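Surimby Supporters' Newsletter – Women's Volleyball
Item 4: The second half of the season, and your questions

The team is through the first 13 matches of the league schedule and has 13 left. With the 26-match format back after two years of the shorter one, this is the first time in a while that we have had a true halfway point to look at, so most of this item is about where things stand.

Surimby is in fourth place. Litoritz is first and has been since the second week. Purkent and Panagiotou are between us and them, and the gap from second to fifth is small enough that one bad weekend could move any of us. The top four go to the playoffs. Fifth place gets nothing, and the team behind us has a game in hand.

The home record is good. We have lost once in our own gym, to Litoritz, in five sets, and that was a match we led two sets to none. The road record is the problem. We have dropped sets away from home to teams we beat easily here, and the long trip to Panagiotou was the worst of it. We passed poorly from the first rotation on, the middles hardly got a ball to hit, and it was over in three.

Serving has been better than last year. The coaches asked for more risk from the service line and the players have given it to them. That means more errors, and people in the stands have groaned about the errors, but it also means the other side is often hitting high balls from the left against a set block. We win most of those rallies. At the Purkent match the short serve to zone two bothered them all evening and they changed passers twice to deal with it.

Serve receive is where the points are going the other way. The back row had to be reorganized in November after the injury to our starting libero, and the second-choice libero has done a decent job in a hard spot. She covers a lot of floor and reads tips well. The seam between her and the outside hitter is still being sorted out, and opponents have found it. Expect to see three passers in most rotations from now on. Two was too few against teams that serve hard and flat.

The starting libero is back in training but is only doing ball control for now. No date has been set for her return.

Attendance at the Litoritz match was 2,060, the best of the season so far. The gym holds 2,590 with the end bleachers pulled out, and they were out for that match, so there is still room. If you have friends who have been meaning to come, the Purkent rematch in March is the one to bring them to. Doors open at 5:30 p.m. and the first serve is at 7.

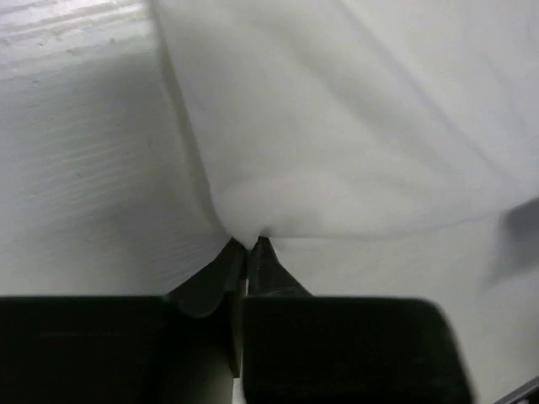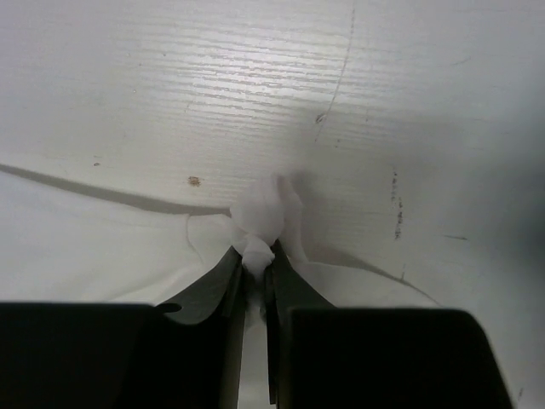
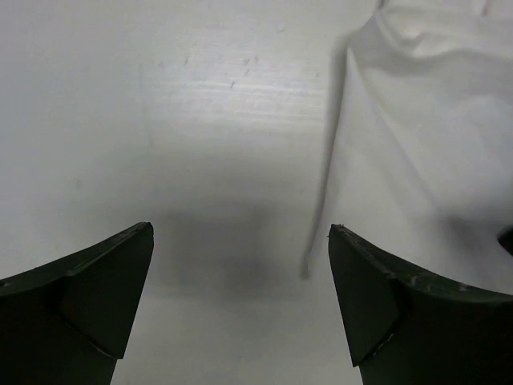
If Surimby and Panagiotou finish with the same number of points, who gets the higher place?
The team with more wins goes ahead. If wins are also equal, it goes to set ratio over the whole season, and only after that to point ratio. Head-to-head results are not used in this league.

Set ratio matters for us, and it is one reason the loss at Panagiotou hurt. Losing in three costs more than losing in five, even apart from the match point you get for reaching a fifth set. We are slightly behind them on ratio today. Two clean home wins would about even that up.

Several of you also asked about the points system, which changed with the format. A win in three or four sets is worth three points. A win in five is worth two, and the loser of a five-set match gets one. The old system gave two for any win and none for any loss. Under the old system we would be third. We have played a lot of five-setters and won most of them.

Another question that came in more than once was about the substitution pattern late in sets. With the setter in the front row, the coaches have been bringing on the second setter and the backup opposite together, so that there are three attackers at the net for three rotations. It uses up subs. In the fourth set against Purkent we ran out at 21-all and had to finish with a short setter blocking against their best hitter – not a matchup anyone would choose. They got two points out of it and the set. The pattern will stay, but look for it to start a little later in sets than it has been.

On the schedule: the next four matches are home, away, away, home. The two away matches are against teams in the bottom half, and those are the ones that need to be won. After that comes a week off, then the run that will decide things, with Litoritz away, Purkent at home and Panagiotou at home in a row. The last three matches are all against teams that are out of the race now, although one of them took us to five sets in the fall and has a new opposite who hits very hard.

My own view is that fourth is about right for this team at this point, and that third is possible if the passing holds up on the road. First is not realistic. Litoritz has lost once, they are deeper than anybody at outside hitter, and they can change both of their pin hitters in the middle of a set without getting any weaker. I would rather meet them in a semifinal than not be there, though.

A few things to watch in the next matches. Our left-side hitters have started going high off the block and out more often instead of trying to beat it down the line. It gets fewer cheers and it scores. The younger of the two middles has been getting up earlier on the quick ball, and when the pass is good the setter is using her on about one ball in four. Last season the middle was nearly ignored. Blocking on the right side has been late all year, and the second half will show whether the extra work on footwork has helped.

The bus to the first away match leaves from the north parking lot at 2:15 p.m. There are seats left. Payment is in cash to the driver, same price as in the fall. The bus comes back straight after the match, so if you want food, get it at the gym.

Season ticket holders can bring one guest to either of the next two home matches without charge. Show your card at the side entrance and ask for the guest stub. The main entrance can't issue them. Children under six don't need a ticket but do need to sit on a lap if the lower bleachers are full.

The junior team plays before both home matches, with a 4 p.m. start, and the same ticket gets you in. They are unbeaten at home and two of the players have already been practicing with the senior squad. One of them was on the bench for the last match before the break and may get some time as a serving sub.

Questions for the next issue can be left in the box by the scoring table or sent by reply to this newsletter. Please keep them to the team and the league. Anything about parking should go to the gym office.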